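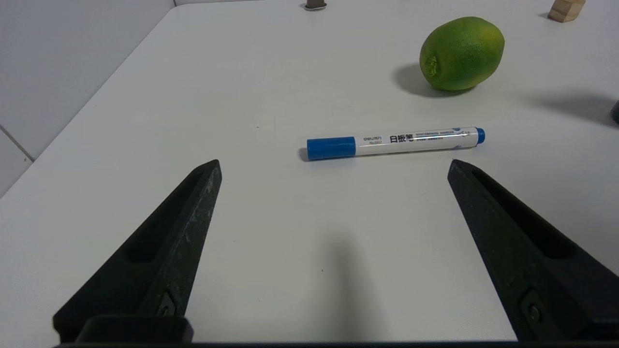
*Fig. 1: The whiteboard marker, a deli No.6817 with a blue cap.*

# Stuff on a Table: how people sort everyday objects

Tsion Yimer, August 2024

My project started with an argument in my shared house about where the scissors live. I said the kitchen drawer, my housemate said the desk, and we both thought the other one was being ridiculous. So when we had to choose a topic for the Everyday Design module I went for sorting: if you give people a few ordinary things and ask them to put together whatever belongs together, what do they do?

## Setting up

I wanted a plain background so that nothing would give people ideas. The first place I tried was the Hopkin common room, which was hopeless (patterned tablecloth, biscuits, everybody chatting). The white table in the Gaddale building was miles better. It's pushed into a corner with white panels behind it, and once your things are on it there isn't much else to look at.

Picking the objects took me far longer than it should have. My rule was that they all had to be small enough to pick up easily and they couldn't come from one obvious family, like a set of cutlery. I had a long list in July and kept crossing things off. A mug went because everyone wanted to put the marker in it!

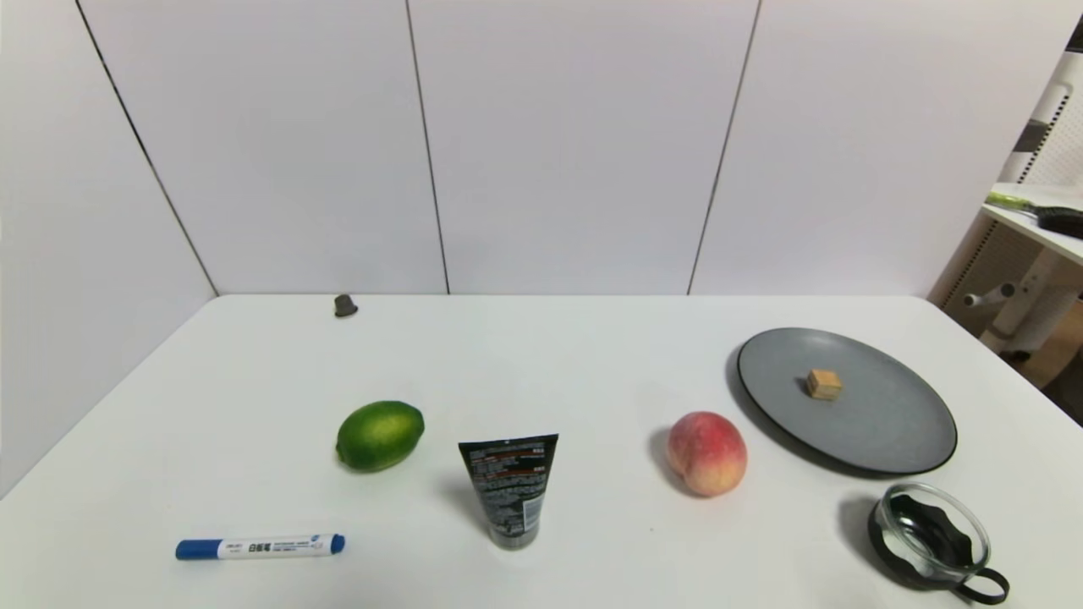
I was pleased with the fruit in the end. A lime and a peach are an easy pair if you're thinking about food, but they look nothing like each other, so anyone sorting by colour has to split them up. The squeeze tube was my favourite. It's dark with orange-red bits and it stands up on its cap, and the back is covered in tiny print that people kept trying to read before they'd decide anything. The marker lies down, the tube stands up, and I hadn't thought about that at all until one person made it their whole system.

The round plate was a bit of a gamble. I'd meant it as just another object, but a plate is also somewhere to put things, and I should have seen that coming.

## What people did

I had 18 people, one at a time, and gave each of them 90 seconds. I didn't answer questions once they'd started, which felt quite rude.

The biggest group, eight people, sorted by room. Fruit and plate went to the kitchen, tube to the bathroom, marker to "work" or "school". Another six simply loaded the fruit onto the plate and then got stuck on what was left. The rest did their own thing, including colour, and my standing-up-or-lying-down person.

## What I'd change

I'd leave the plate out, or run it once with and once without and compare. I'd also ask people to talk while they sorted, as my notes on their reasons are thin and I had to chase a few of them afterwards in the corridor. My raw tally sheets are in the appendix, with apologies for the handwriting.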